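Progress report: Wirelex manipulation project, Sturkport site
Prepared by Wubit Workneh, project lead
23 February 2020
For: Çetinkaya program office

1. Period covered

This report covers the work done since our last report in July and the open day we held at Sturkport at the end of the period. Spending is on plan and is reported separately on the usual form.

2. Open day

The open day was a condition of the second payment and is now complete. We had 96 visitors signed in at the front desk, more than we had planned chairs for. Most came from Sturkport and Sotbridge. There were two school groups in the morning, and the afternoon was mainly people from local packaging and parts firms, plus 5 members of your own office.

The program ran as follows. Visitors got a short talk in the lobby, then moved in groups to the demonstration room, where the simulator was running live on the wall screen. One of our engineers typed in a task, the arm carried it out in simulation, and people could ask for a different task if they wanted one. After that they went next door to look at the test bench, which was powered down for the day under the building's safety rules.

We had set aside ten minutes for each group in the demonstration room. This was too short. The afternoon groups in particular wanted to see the same task run again with the cubes started in other positions, and by 3 p.m. we were running well behind. Next time we will use two screens.

3. What was demonstrated

The demonstration used the sorting task from work package 2. The simulated arm works at a table with colored pads and small cubes. It is given a written instruction naming a cube and a place, and has to pick the right cube and put it where the instruction says.

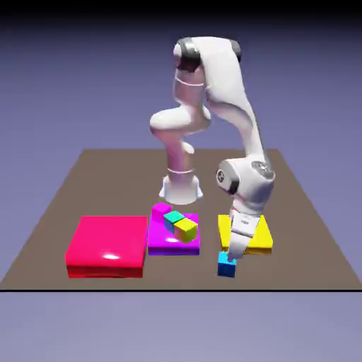
Sorting task in the Wirelex simulator. The arm holds the blue cube near the yellow pad; the other three cubes are at the magenta pad.

The colors were picked so that someone at the back of the room could follow what was going on. Cubes that touch each other are harder for the gripper than cubes standing alone, and we kept some of those layouts in the program on purpose. Several visitors from the parts firms said this was closer to what they deal with in their own bins.

We ran 101 tasks over the day. The arm failed to complete 4 of them. In three cases the grip slipped on a cube that was close against another one. In the remaining case the instruction was misread - a visitor had asked for "the greenish one" and the software chose the wrong cube. All four runs were logged and have been added to the test set.

4. Feedback

Comment cards were handed out at the door. The most common question was when the real arm would do the same work. We told people that the bench trials come next and that we would not give a date until the gripper force settings are final. A few cards said the talk had too many slides. One teacher asked for a version of the simulator her students could use, and we are looking at what that would take.

5. Problems and changes

The wall screen lost its signal twice in the morning. The cable has been replaced. Parking was also short, and the Sotbridge group had to walk from the far lot.

Work package 3 will start two weeks later than planned so that the grip problem can be dealt with first. We do not expect this to move the final delivery.

6. Next steps

- Fix the grip on touching cubes and rerun the full test set
- Extend the color word list used for instructions
- Begin bench trials at Sturkport
- Send the program office the visitor list and the scanned comment cards

We would like your approval for the two-week change before the bench trials are booked.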